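상자 시연 모으기, 작업 사진첩

안녕하세요, Pirnham 프로젝트 사진 정리하는 사람입니다! 11월 내내 양팔 로봇으로 택배 상자만 만지고 있어요. 저희가 궁금한 건 하나예요. 사람이 원격으로 조종한 시연을 얼마나 모아야 골판지 뚜껑을 제대로 다루게 되느냐, 그거요.

처음엔 시연 595개로 학습시켰는데, 뚜껑이 손가락에 걸리면 그대로 얼어 버리더라고요(진짜 한참을 멍하니 있어요). 그래서 일부러 실수했다가 바로잡는 시연을 섞어 봤습니다. 전체 개수는 그대로 두고 비율만 바꿨고요. 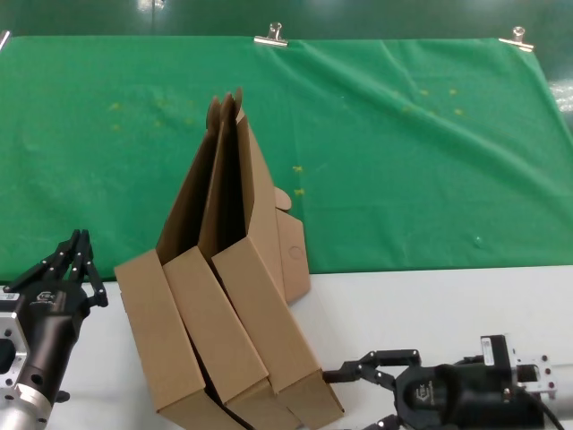
초록 천 앞에 뚜껑 열고 비스듬히 겹쳐 선 상자 세 개. 왼쪽은 여러 마디 손가락, 오른쪽은 평행 그리퍼예요.

저는 이 배치를 제일 좋아해요. 뚜껑끼리 겹치면 어디까지가 어느 상자인지 카메라가 헷갈리기 딱 좋거든요. 날개에 달린 조그만 둥근 탭도 은근히 골칫거리고요, 저기 손가락이 한번 걸리면... 아시죠 ㅎㅎ

결과부터 말씀드리면, 같은 과제를 21번씩 돌렸을 때 바로잡기 시연을 섞은 쪽이 14번 성공했어요. 안 섞은 쪽은 그 절반도 못 했고요! 아직 상자 종류가 하나뿐이라 큰소리칠 단계는 아니지만 그날 저녁은 다 같이 치킨 먹었습니다.

Otbridge 쪽 작업대에서도 똑같이 나오는지 보려고 설정 파일을 넘겨 뒀어요. 거기는 조명이 달라서 저도 좀 떨려요. 시연도 이제 600개 넘게 쌓였으니 다음번엔 더 작은 상자로 가 볼까 합니다. 손가락 굵기 때문에 고생할 게 뻔한데 그래도 해 보고 싶네요 :)

조종 장치 설정이 궁금하신 분은 댓글 남겨 주세요. 퇴근 전에 한 번씩 확인하고 있어요.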